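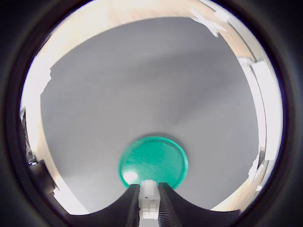 How did Shahab Bakhtiari get his first part on television?

Through a phone call that was meant for another actor. The casting office of the series Nilow had mixed up two lists, and Bakhtiari, who was then 18 and working in a bakery in Udetgate, came to the audition on a Sunday with flour still on his shoes.

"I did not correct them," he says. "I read the page they gave me. It was a policeman with three lines."

The policeman stayed for 49 episodes. Bakhtiari speaks of those years without much romance. The days were long, the studio was cold, and he learned his text on the bus.
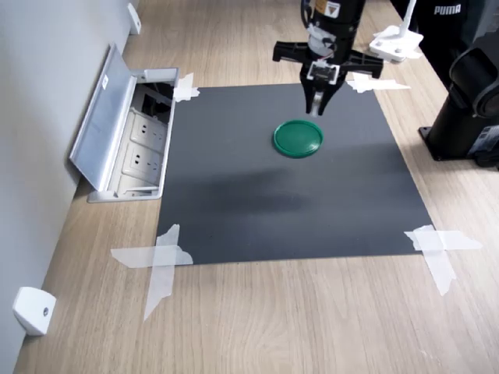

Parvaneh Bahrami, who directed most of the second season, was the first person who told him that he moved too much. She made him rehearse at home with his hands on the kitchen table, and he still prepares every role this way. Before he learns a scene he fixes a sheet of paper to the table with tape at every corner, the same way as the dark mat in the photo, and he is not allowed to lift his palms from it until the last line. "After one week your face begins to work," he says. "Before that, the hands do everything and the face is on vacation."

Bahrami remembers it a little differently. "He was angry with me until June," she told me by phone. "Then he saw himself in the episode with the funeral, and he sent me a cake." 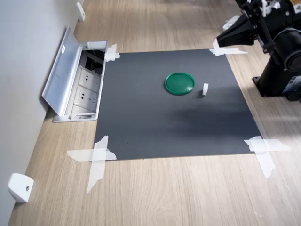
Why did he leave Nilow when it was most popular?

He wanted to do theater, and the contract did not permit both. The small company Okik had offered him the father in a family play, a man of 82, although he was not even 30 at that time.

"My mother came to see it and she did not recognize me for the whole first act – this is still my best review," he says.

The money was bad. He went back to the bakery for two winters, in the early shift, and he finished at ten in the morning.
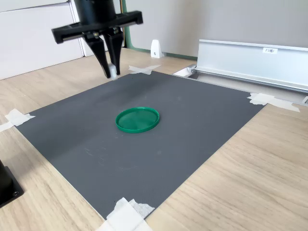
Then came Rahimi, the drama about a family of carpet dealers, and with it the part most viewers know him for. He plays the younger brother, who lies to everybody and is always polite. Bakhtiari asked the writers to cut some of his speeches, and they agreed after a long discussion. A new season is being written now. He has read only the first episode, and he will not tell me if the brother is still alive at the end of it.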